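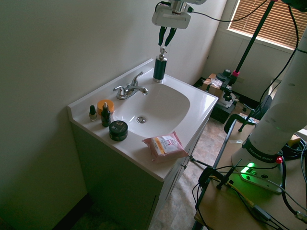
分类:家居日常 / 卫浴收纳 / 图集

洗手台整理记录:小台面上的瓶瓶罐罐

文字整理:Seon-mi Choo
更新:1月24日

这一组图记录的是 Bornamstead 公寓里的一个小洗手台。公寓的卫生间都不大,洗手台是白色一体成型的台面,盆和台面连在一起,靠墙有一道矮挡水边。台下是柜子,墙上没有装置物架,平时用的东西基本都摆在台面上。

住进来之后,台面前后整理过2次。第一次是把用完的空瓶清掉,第二次是重新分位置。分法很简单:洗手要用的放右边,护肤和零碎的放左边,中间和水龙头周围不放东西。

一、洗手液的位置

洗手液放在右后角,水盆的后侧。用的是按压瓶,深色瓶身,配金属色的压头。原来试过放在左边,和护肤品挤在一起,手上带水去按,旁边的瓶子都会溅到。换到右后角以后,按完直接在盆里搓洗,滴下来的水大多也落在盆里。

瓶子底下没有加托盘。托盘在 Sestis 看过一款,尺寸偏大,放上去会压到盆沿,最后没有买。瓶底每周拿起来擦一次,不然会留一圈水印。

补充装买的是大袋的,收在柜子里。灌的时候不要灌满,留出压头的高度,否则拧上去会溢出来。

二、左侧的小瓶子

左侧是日常用的几样:橙色的矮圆罐、深色的滴管瓶、深色的圆罐,还有一包粉色包装的洁面湿巾。高的和矮的没有特意分前后,按使用顺序摆,晚上洗完脸从里往外拿。

滴管瓶比较怕倒。瓶身细,碰一下就容易歪,所以尽量靠墙一侧放。滴管头用完要拧紧,开着放一晚上,瓶口会结一层。

罐装的东西要看开封日期。我的做法是在罐底贴一小条纸胶带,写上开封的月份。去年3月开的一罐面霜就是这样发现该扔的。

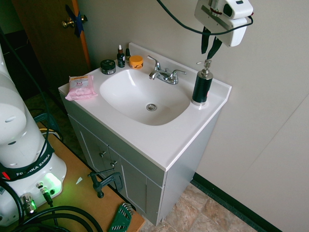 图:洗手台台面。右后角为洗手液,左侧为小瓶罐和粉色包装的湿巾。

三、湿巾放在前面

湿巾是软包装,包装上印着“3 in 1”。它用得最勤,放在台面靠前的地方,单手就能拿到。软包装立不住,只能平放,台面擦过之后要等干了再放回去。

封口贴用久了会翘。翘起来的话,把贴面上的毛絮擦掉再按平,还能再粘一阵子。实在粘不住就换到带盖的盒子里,Studero 有一种长方形的湿巾盒,深度够放一整包。我还没换,先把这一包用完再说。

四、水盆和台面的清洁

白色台面看着干净,其实水垢和牙膏印都很明显,侧着光看更清楚。现在的清洁步骤如下:

先把左边的瓶罐全部拿开,不要绕着擦。
用中性清洁剂擦台面,再擦盆壁。
水龙头根部用旧牙刷刷一遍,冲净后用干布擦。
排水口的金属件顺手擦一圈。
最后擦瓶底,放回原位。

整套下来花7分钟。镀铬的部分不要用粗糙的百洁布,会有划痕。干布用的是 Contreras 的超细纤维布,6条一包,洗了很多次,没怎么掉毛。

五、柜子里面

柜子内部没有拍。里面主要是备用的纸巾、清洁剂、洗手液补充装和吹风机。下水管占掉了中间的位置,所以左右各放一个收纳筐,筐的高度以不碰到水管为准。清洁剂单独放一个筐,不和纸巾放在一起。

六、下一步

镜子下方打算加一条窄搁板,把滴管瓶和小罐子移上去,台面只留洗手液和湿巾。预算定在100元以内。墙面是浅色的,搁板也会选白色。装好以后再更新这一页。

标签:洗手台 小户型 卫生间收纳 台面清洁

相关图集
· 厨房水槽下方的收纳
· 玄关鞋柜换季整理
· 毛巾怎么挂干得快
· 浴室地面与踢脚线清洁
· 租房卫生间免打孔搁板对比

最近更新
· 洗衣液和柔顺剂的摆放
· 抽屉分隔盒尺寸表
· 阳台杂物柜整理记录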